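Pacing in the Buseck Road Relay: Project Report
Ka-ming Shih

1. Aim
The project looked at whether club runners in the Buseck relay paced their legs evenly, and whether even pacing went with a better finishing place. The relay has 8 legs over mixed road and track.

2. Data
The club published leg times with a split at halfway. I took 1,047 legs from the results pages and removed 21 where the halfway split was missing. Times were typed into a spreadsheet and checked twice. Runners who did more than one leg were kept in as separate entries.

3. Diet and recovery
The Lalier squad also filled in a short food diary in April. Most meals the night before a race were rice or potatoes with steamed vegetables. The diaries were too patchy to use in the results, so they are only mentioned here.

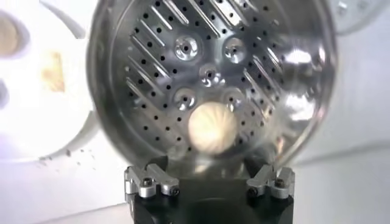 Fig. 1. Perforated base of a stainless steel steamer basket.

4. Results
Most runners slowed in the second half. The drop was largest on leg 3, which has the climb out of Heven. Teams in the top ten had smaller gaps between halves than the rest, but the leg 1 times did not fit this, as many runners went off with the leaders.

5. Problems
Wind was not recorded. Two of the halfway marks were moved between years, and I could only correct one of them. The second was out by 300 metres on the Yen course, so those splits were left out of the averages.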